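Ticket 1748: Arm drifts to the left during hand-controller teaching (block pushing)
Opened by: Lensa Abdella
Date opened: Jan 3, 2018
Station: Kassa
Software: Brirkov teleop, recorder Gorkness
Status: Waiting for confirmation
Priority: Normal

Problem

When I teach the pushing task with the hand controller, the tip of the rod does not stay where I leave it. I bring it to the start position, I release the enable button, I press it again, and the arm makes a small jump to the left before it follows my hand. After several re-grips in one demonstration the difference is big enough that I miss the block I want to push.

The task is "bring the blocks together." The operator gets a short sentence, for example "push the blue triangle to the green star," and does it with the rod only. The height is locked by the software, so the operator moves only in the plane of the board.

What I expect: when the button is released and pressed again, the arm stays still until my hand moves.

What happens: a jump to the left on each press. It is always the same direction. In replay the jump is also there, so it is recorded and not only a display problem.

How to repeat it

1. Start the teleop and home the arm.
2. Put the rod over the middle of the board.
3. Hold the enable button, move a little, release.
4. Turn the wrist while the button is released.
5. Press the button again without moving the hand.

Step 4 is important. If I keep my wrist very straight, I can do a full demonstration and see no jump.
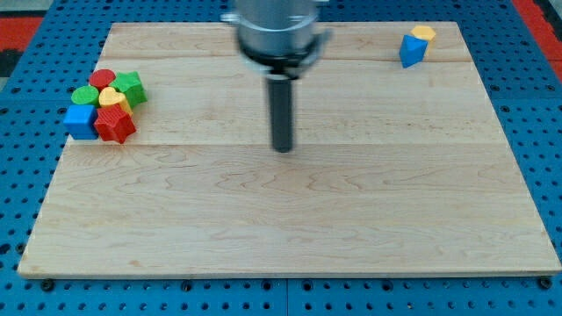

Rod over the board, one group of blocks at left, blue triangle and yellow hexagon at upper right.

With a layout like this one the way from the right side to the left group is long, and I cannot do it in one hand movement. I must release and re-grip, and each time the error is added. For short pushes the operators did not complain, so I think the problem is older than this ticket.

What I tried already

Restarted the teleop and the recorder. No change.

Changed the controller for the spare one. Same jump, same direction.

Checked that the rod is tight in the collar. I pushed it by hand with the arm stopped and felt no play.

Repeated the board calibration. The corners are correct, and when I send the arm to a typed position it goes there. For this reason I do not suspect the arm.

Lowered the speed limit. The jump is slower but it has the same size.

Reply from Tusteslow support

Thank you for the clear steps, we can repeat it here. On each press the teleop saves the position of the controller as the new zero, but it keeps the rotation from the first press. If the wrist turned in between, the offset is computed with the old rotation. Please set "reset_rotation_on_enable" to true in the teleop settings and restart. Please also check the filter window. In your log it is 400 ms, and we advise to go lower, as old samples can remain in the filter after a release.

Answer from Lensa

I changed the setting and restarted. I recorded 11 demonstrations with many re-grips and with the wrist turned on purpose. In 10 of them there is no jump. In the last one there is a small movement at the second press, but I am not sure if it was my hand. I did not change the filter window yet, because I wanted to test one thing at a time.

Two questions remain:

Can the old demonstrations be repaired, or must we teach them again? The policy learns from the recorded tip position, and I do not want it to learn the jump.

Is the setting kept after an update? In October we lost our height limit in this way.

Reply from Tusteslow support

The recorded tip position is the true position of the arm, so there is nothing to recompute. You can cut the demonstration at the press, or drop it if the block was missed. The recorder marks each press in the event file. The setting is kept if you write it in the station file and not in the default file.

Answer from Lensa

It was in the default file. I moved it to the station file on Kassa. Next I will lower the filter window and record the long pushes again, then I will write the result in this ticket. Please leave it open until then.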